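The Second Life of Brown Paper

Ask anyone in Saritz how to wrap a parcel and you'd better have the afternoon free! The town has made kraft paper for 200 years, and people here still talk about it the way other places talk about bread or wine.

I came in July, when the windows at the Quinlan mill stand open and the whole street smells of warm pulp – a bit like toast, a bit like wet rope. I loved it right away. 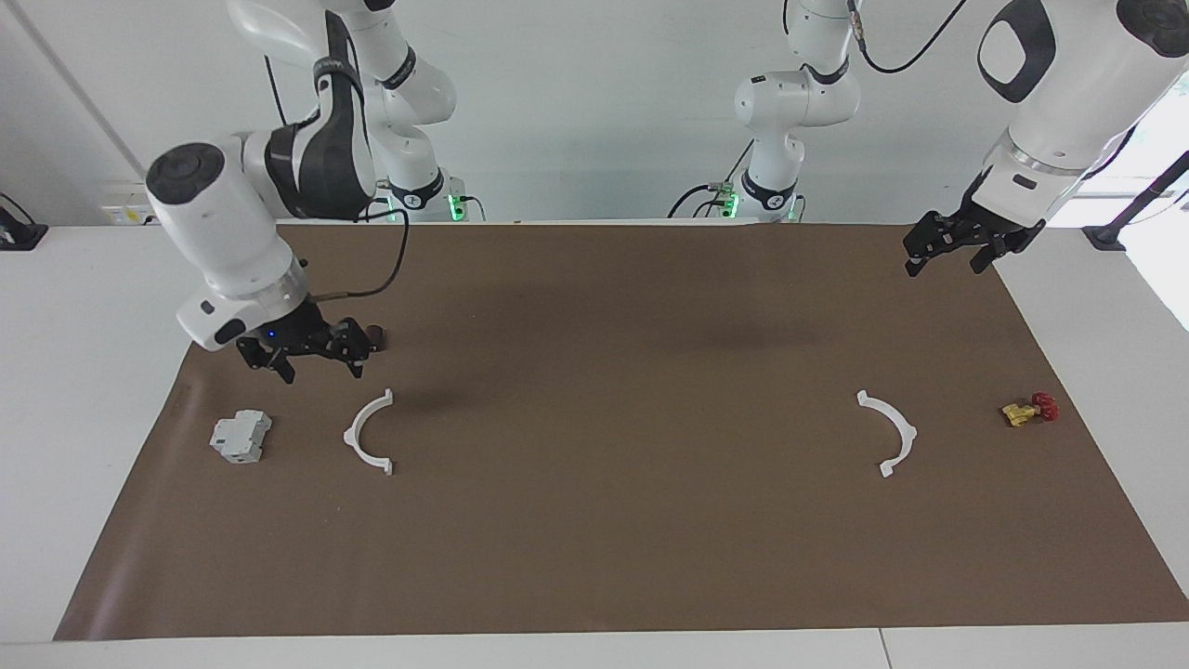

Good kraft has a grain, and once you've felt it you can't stop checking. Tear a strip one way and it runs straight as a ruler. Tear it the other way and it wanders off wherever it likes. The Felex workshop on the square sells 2 weights, and I bought far too much of both (the heavier one makes wonderful book covers, and it softens like old leather after a few months in a bag).

My last roll is nearly gone. I've already written to the mill for more.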